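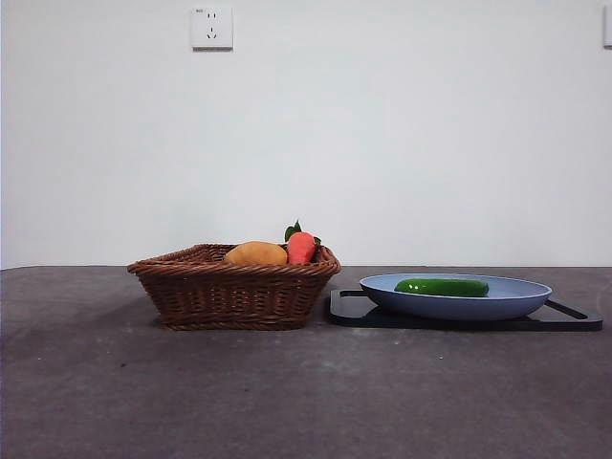 Wendell Oyelaran met us at the Hultora open day with lanyards, a safety talk and an apology for the coffee, which was fair. Six of us had come for the packaging line. We got the pick-and-place cell instead, and I'm glad we did.

Most of the tour was maintenance. Shoshana Mahmoud looks after the arm and has a logbook going back 1,452 entries, the bulk of them reading "wiped lens". Finger pads get changed every 3,000 picks. The wrist bolts are checked with a torque wrench that lives in a locked drawer, owing to an incident with someone's ute.

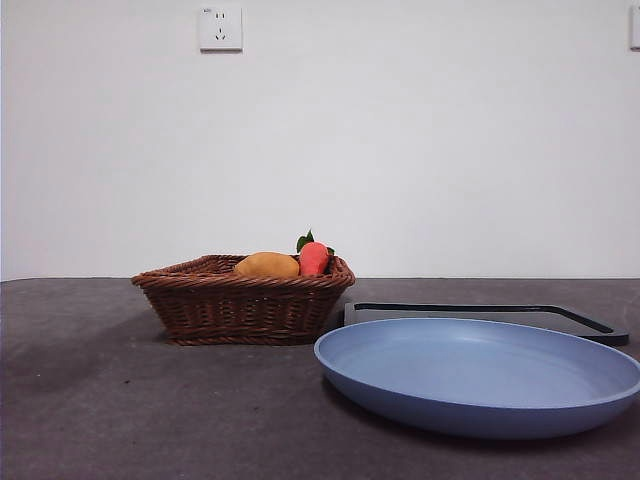 Setup takes Shoshana nearly 5 minutes each morning, most of it spent re-zeroing the camera against the bench. The props get no such fuss. A wicker basket holds the toy produce, a pale blue plate goes beside it, and any colour change means another calibration run, so the plate stays blue. Florencio Vallejo asked what happens if somebody bumps the table. She pointed at the logbook.

Parking is behind the Londard building. Bring your own coffee.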